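Home | Visits | Recipes | Contact

Open day at Bruvwood, 24/08/2026

I went to the open day together with Zineb Ait Brahim. The entrance was free and they expected 300 visitors, but in the morning it was still calm. 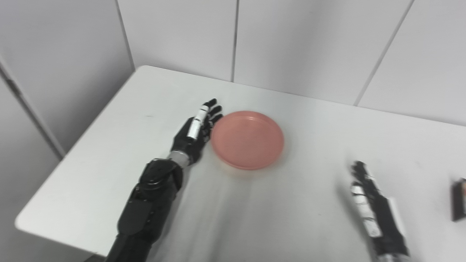 We began in the tasting room, where Rok Yordanov spoke 2 times, first about flour and then about cream. He bakes 42 cakes a day and answered every question with patience.

The talk on serving I liked the most. Rok prefers a plain plate in one colour - the round pink one with the low rim was to my taste also, on such a white table.
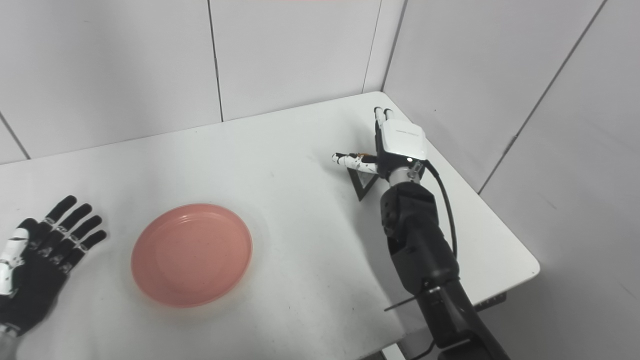 Fonder, the small shop near the gate, sells cakes by the slice. Zineb chose chocolate with white cream, strawberries and orange fruit on top.
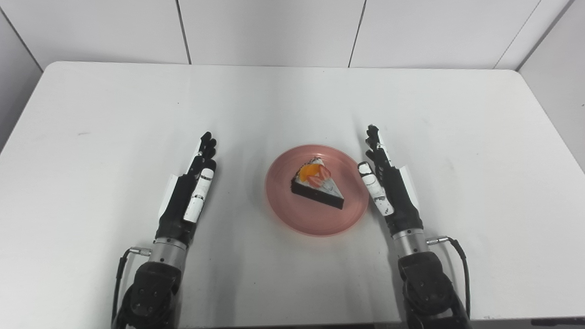 For the way back, take the bus to Wurnow, it stops 100 metres from the gate.

Filed under: Days out, Food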